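Can a Machine Do My Laundry Yet? A Report on Household and Shop-Floor Chores

Student project report, second semester
Author: Houshang Azimi

1. Why I chose this question

In my first year I worked on weekends in a small clothing store named Lekanano. My task was mostly folding. The customers took a shirt from the pile, opened it, looked at it, and put it back in a shape that was not a fold any more. I folded the same shirts many times in one day. When our teacher asked us to choose a topic about automation, I thought immediately of this work, and I wanted to know how far the machines are from doing it.

At home we already have machines for a part of the laundry. The washing machine washes and the dryer dries. But the part between them, and the part after them, is still done by hand: sorting, turning the sleeves to the right side, folding, carrying to the closet. It is the same in the store. The boxes come by truck and the prices come by computer, and then a person stands at a table and folds.

My question for this report is therefore simple. Can a machine do these chores now, in a way that a normal family or a normal shop would accept?

2. What I did

The project had three parts. First I read what I could find in our library about robots which handle cloth. I understood perhaps half of the technical articles and I used only the parts I understood. Second, I made a small survey in my town, Sarkach, among people who fold clothes at home or for work. I received 86 answers out of 100 paper forms. Third, I timed my own folding, to have a human number for comparison.

I wanted also to visit a big laundry in Plitelholm, but they answered that visitors are not possible in February. This part is missing and I am sorry for it, as I think an industrial laundry would give a different picture from a home.

3. Why cloth is difficult

A cup has one shape. If a machine knows where the handle is, it knows where the rest of the cup is also. A shirt does not have one shape. It has one shape when it hangs, another when it lies on the table, and a very large number of shapes when it comes out of a basket. If you pull on one corner, the opposite corner may move, or it may stay and a wrinkle appears in the middle.

A person uses many small tricks here without thinking. We shake the shirt in the air so that it opens. We feel with the fingers if we hold one layer or two. We smooth with the flat hand. I had never noticed these tricks before I had to write them down. During one evening I folded slowly and wrote each movement in a notebook, and for one button shirt I wrote 23 movements. Many of them were corrections of the movement before.

A machine with two arms and simple grippers must replace all of this. It can hold the cloth at two points, more or less like a person who uses only a thumb and one finger of each hand. Smoothing is possible but must be planned. Feeling the number of layers is, from what I read, still a weak point.

There is also the problem of seeing. A dark shirt on a dark table is hard for a camera. A pattern of lines or squares can help, because it shows how the cloth bends, but it can also confuse, because a line of the pattern looks similar to an edge or a fold. I did not find an agreement between the authors about which effect is stronger.

4. What people do and what they want

In the survey I asked which chore people would give first to a machine. Folding was the most frequent answer, before cleaning the bathroom and before washing the dishes. I was a little surprised about the bathroom. Several people wrote next to the question that they do not hate folding, but it never ends.

I asked also how slow the machine could be. Here the answers from homes and from shops were very different. At home many people would accept that the machine works all night. One mother wrote: "It can take until breakfast, if it is quiet." The people from shops wanted the machine to be at least as fast as a new employee, and they wanted it to stop when a customer comes near.

The question about mistakes gave the most interesting answers. Most people would accept a crooked fold. Almost everybody refused a torn button or a stretched collar. So for them a bad result is not the same thing as damage, and a machine that gives up and leaves the shirt on the table is better than a machine that pulls too hard.

5. My own timing

I folded in the store for five shifts and wrote the numbers on a card. The total was 773 pieces, most of them T-shirts and button shirts. I did not count socks. The T-shirts went quickly and I could talk with a colleague at the same time. The button shirts took longer, and the ones with slippery cloth took the longest. After a Thursday evening shift I had also many pieces I was not satisfied with, and I folded some of them again the next morning.

I must say that this is not a strict experiment. I knew that I was timing myself and probably I worked faster than usual. But it showed me one thing which is useful for the comparison: a human worker is also not regular. My last pile of the evening was clearly worse than my first one.

6. Where the machines are now

From my reading I would divide the chores into three groups.

In the first group are the chores where the object is always the same and comes always to the same place. Here machines are already good, and they were good before I was born. Flat sheets and towels in a big laundry belong to this group.

In the second group are the chores where the objects are different, but somebody prepares the place for the machine. One shirt is put on the table, spread open, with good light and nothing in the way. Two arms can then take the cloth at both sides and fold it. I believe this group is where the most progress happens today. The setup for such work is usually a small closed space with a table, the two arms on one side, a few pieces of clothing and some baskets (Figure 1).

In the third group is the real home. The basket is full and mixed, there is a sock inside a sleeve, the cat sleeps on the towels, and the table is also the dinner table. I did not find any work which convinced me that this group is solved. A classmate, who lives on Vachon Street in an apartment smaller than mine, asked me where the machine should stand even if it worked. I have no answer to that — the two arms and the table need the space of a desk, and many people do not have a second desk.

7. Discussion

My opinion changed during the project. At the beginning I thought that the main problem is the hand, that the grippers are too simple. Now I think the hand is one problem, but the bigger one is to know what to do next when the cloth does something unexpected. In my notebook, most of the 23 movements were small repairs. A machine which can only do the plan, without the repairs, will do a nice fold one time and a ball of cloth the next time.

I also think the store and the home should not be put in the same question, as I did in the title. In the store the shirts are of few kinds and they arrive clean and flat, and there is a table only for this. It would be easier to start there. But the store is also where people want speed, and speed is what I could judge the least.

There are two weaknesses in my report. The survey was answered by people from one town, and many of them know me or my family. And I have not stood next to such a machine myself while it was folding, so for this part I depend on what others wrote.

For the next semester I would like to repeat the timing with a colleague who folds better than me, and to ask the laundry in Plitelholm again in spring.

8. Figure

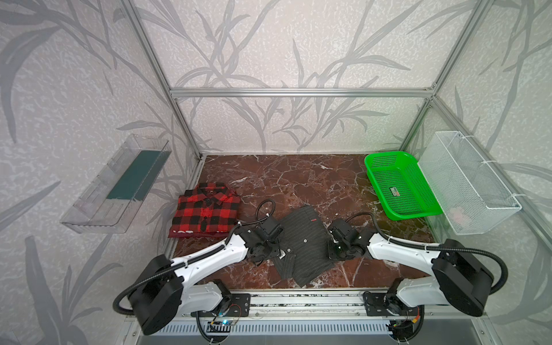
Figure 1. Two robot arms with a pinstriped shirt spread between their grippers; a folded plaid shirt lies at the back left.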